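矿镇老照片数据库 问题反馈与处理记录
栏目：地方史 / 矿业城镇 / 图片著录
状态：处理中（部分已解决）
优先级：普通

问题标题：Gakadstead 镇的条目打开后跳到 Vosville，老照片说明也对不上

提交者的描述

各位管理员好，先谢谢你们这些年一直维护着这个网站，我家里老人常常让我打开给他看，一看就是一个晚上，茶都放凉了也不肯起身。这次写信是有个小毛病想请你们帮忙看看，可能不算大事，不过对我们这些从矿区出来的人家来说，心里总是有点放不下。

事情是这样的。我在搜索框里输入 Gakadstead，出来的第一条是对的，题目写着“Gakadstead，炼铜公司所建市镇”，可是点进去以后，页面上方的名字变成了 Vosville，下面的正文又还是 Gakadstead 的正文，讲的是铜矿公司在河湾边上盖工棚、开商店、修小学的那些事。再往下翻，那张没有日期的全镇远景，说明文字写的是“Vosville 主街，自教堂钟楼望去”。可是 Vosville 根本没有冶炼厂呀，照片左边那根大烟囱，凡是在 Gakadstead 住过的人家都认得的。

我换了浏览器试过，也用手机试过，都是一样。清了缓存以后有一回是好的，我高兴得赶紧叫老人过来看，结果刷新一下又跳回去了。

另外顺带问一句，镇子的位置写的是“Sadon 水库以北三英里”，我记得原先写的是以南。水库蓄水以后老镇的下半截都淹掉了，要是在以北，那就跑到山梁上去了，怎么也淹不着。麻烦你们有空的时候一并查查，不急的。
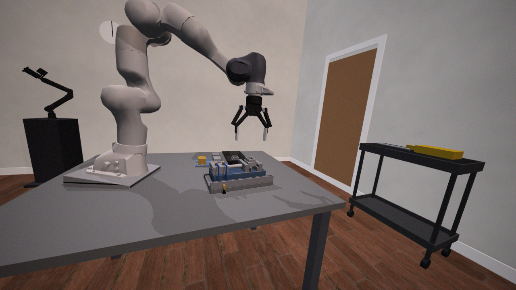

管理员第一次回复

您好，来信收到了，写得这样仔细，我们读着也觉得亲切，请代我们向家里老人问好。

先说跳转的问题。我们这边照您说的步骤走了一遍，确实能重现。两个镇子在旧目录里用的是同一个编号，那是早年把纸卡片录进电脑的时候留下来的，卡片柜里 Gakadstead 和 Vosville 前后挨着，录入时大概多翻了一张。从前各走各的页面，谁也不碍着谁，今年四月换了新的检索程序以后，程序只认编号不认名字，于是就串到一起去了。清缓存后偶尔正常，是因为您那一回读到的是旧程序留下的静态页。

我们已经给 Vosville 另外编了号，请您再打开试试看。如果还是跳，请把浏览器地址栏里的整串地址复制给我们，越完整越好。

照片说明的事要慢一些。那一批照片是 Carnegie 图书馆转过来的，一共 800 张，原件背面有的有铅笔字，有的什么都没有，说明文字是按编号成批导入的，所以编号错了，说明就跟着错。我们得把这两个镇的底片袋找出来，一张一张对过才敢改，免得改了这一处又弄错另一处。

提交者补充

太谢谢你们了，回得这么快！刚才试过，搜 Gakadstead 进去就是 Gakadstead，名字对了，正文也对了。老人看见标题改过来，说了好几遍“这就对了嘛”。

不过还有两个小地方。一个是在右边“相关市镇”那一栏里点 Vosville，出来的是空白页，只有页头页脚，中间什么也没有。另一个是 Gakadstead 页面里讲到镇子设立和撤销的那一段，前一句说公司关了炼炉以后镇子又维持了两年才撤销建制，隔了一段又说是三年。我翻了家里留着的旧报纸剪报，上面说的是三年，还提到最后一次镇务会议是在公司商店的楼上开的，炉子也没有生，大家都穿着大衣。剪报我可以扫描了发给你们，纸有点脆，我会小心一点。

还有就是我上回忘了讲，那张远景里河上的桥，应该是先有的木桥，后来发大水冲掉了才换成铁桥的。照片里要是木桥，年代就能往前推一推。我在屏幕上放大了看，太糊，实在看不清，不晓得你们手里的扫描件是不是清楚些。 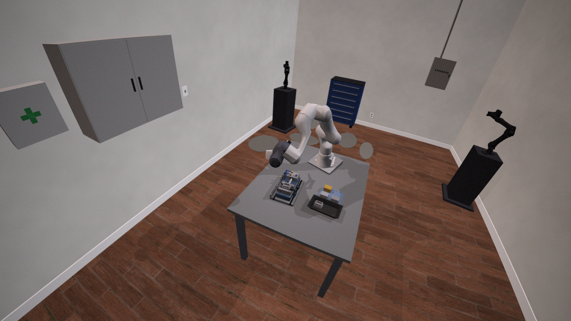 处理进度 / 管理员备注

12月4日更新

一、条目跳转：已解决。Vosville 启用新编号，旧编号保留给 Gakadstead，外面网站引用的老链接不受影响。

二、“相关市镇”栏空白页：已找到原因。那一栏的链接是单独存在一张表里的，改编号的时候没有跟着更新，现在已经手动改好。同一张表里还查出别的镇子也有类似的旧链接，正在逐条清理，这几天如果您逛到哪一页是空的，请先不要着急，过一两天再来看。

三、方位错误：已更正为“Sadon 水库以南三英里”。您的记性很好，旧卡片上写的确实是以南，录入的时候打错了一个字。顺便说一句，这个距离量的是到老火车站，不是到镇中心，我们在注释里补了一句，省得以后有读者拿着地图来找的时候犯糊涂。

四、撤销建制的年份：待核。两处说法来自不同的书，一本从熄炉算起，一本从公司发通告算起，所以差了一年，很可能都不算错。您的剪报对我们会很有帮助，请扫描正反两面，报头如果还在，也请一起扫进去。纸脆的话千万不要压得太平，放在玻璃上盖一张白纸就行，颜色深一点浅一点都没有关系。

五、照片说明：处理中。眼下先把“Vosville 主街”那一行撤了下来，暂时写作“矿区市镇远景，年代不详，地点待考”。我们知道您府上一眼就认得出来，只是馆里的规矩是要有一样书面的东西作凭据才能定名，还请您和老人家多担待。若是家里有同一角度的照片，或者背面写了字的明信片，都可以作数。

六、桥：大图已经向 Carnegie 图书馆申请调阅，等拿到以后我们会把河面那一块单独截出来发给您，请老人家也帮忙认一认。木桥的桥墩应当密一些，铁桥的桥墩稀，即使糊一点，大概也能分得出来。

本单暂不关闭，等第四、第五、第六项有了结果再一并回复。您补寄材料的时候请直接在这张单子下面上传，不用另开新单，这样前后的话都在一处，我们换班的同事接手也看得明白。

提交者留言

好的好的，剪报今天晚上就扫。老人说他好像还有一张公司商店门口的合影，压在箱子底下，等我找到了一道传上来。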